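Folding printed jerseys for flat storage

This method is used for short-sleeved team jerseys with large lettering on the body. It gives a rectangle that fits a standard drawer or a 600 x 800 storage crate (dimensions in millimeters).

Before you start

Wash the jersey inside out and let it dry completely. Do not iron over the print. Clear a flat surface longer than the jersey. A padded or upholstered top works well, as the knit grips it slightly and the body stays put while you move the sleeves.

Step 1. Lay out the body

Spread the jersey flat with the shoulders to your left and the hem to your right. Smooth from the center outward. Square the hem first – a crooked hem carries through every later fold.

Step 2. Fold in the sleeves

Bring the near sleeve over the body so that it forms a triangle. Flatten any wrinkles in it before continuing. Leave the far sleeve extended until the near side is finished. On jerseys with contrast sleeves, the stripes at the edge are a useful guide for checking the angle. 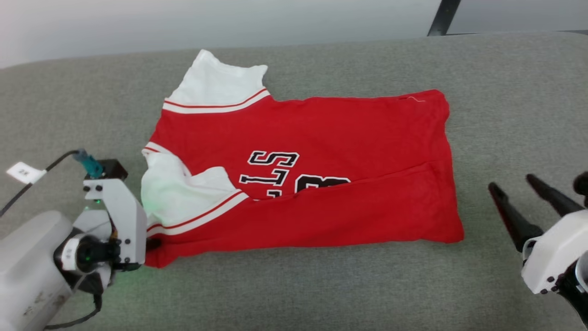 Step 3. Fold lengthwise

Bring the lower half up over the upper half, keeping the crease parallel to the long edges. Fold in the remaining sleeve. Where a crease has to cross the lettering, press it lightly with the flat of the hand and do not run a fingernail along it.

Step 4. Fold to drawer size

Fold the hem end toward the collar, then fold once more if the drawer is shallow. A size 44 jersey normally needs 2 folds at this stage. Store print side in, without weight on top.

Tahira Jafri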